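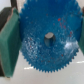

The cheapest part in a Fondari bread machine is a plastic gear, and when it goes, the other 268 dollars' worth of appliance becomes a place to keep mail.

Isla Hollis has made her peace with this. Her repair bench in Danthorpe sees plenty of kitchen gadgets, and she can diagnose most of them by ear. A healthy gear hums. A sick one clicks, politely at first, then like someone shuffling poker chips in the next room. By the time the owner admits there's a noise, several teeth have usually gone wherever teeth go.

"People apologize to me," she says. "They think they used the wrong flour."

Plastic gears have a bad name, mostly among men who own a lot of sockets. Hollis won't hear it. Plastic runs quietly, it forgives a dry shaft, and it has the decency to break before the motor does. Swap in a metal gear and you've moved the weak spot somewhere more expensive — a mistake she made once, on her own mixer.

Mervyn Mottram, who sells replacement gears by mail under the name Prodden, agrees, as you'd expect of a man with 40 drawers of them. He sorts by tooth count, then bore, then a private category he calls "close enough," which accounts for most of his returns. Color tells you nothing, he says, though customers insist on a match for a part they'll never see again.

His advice is to count the teeth twice and mark where you started. Last January a customer skipped the mark, ordered with great confidence, and was off by seven. He kept the gear anyway. It's under a table leg now, doing fine.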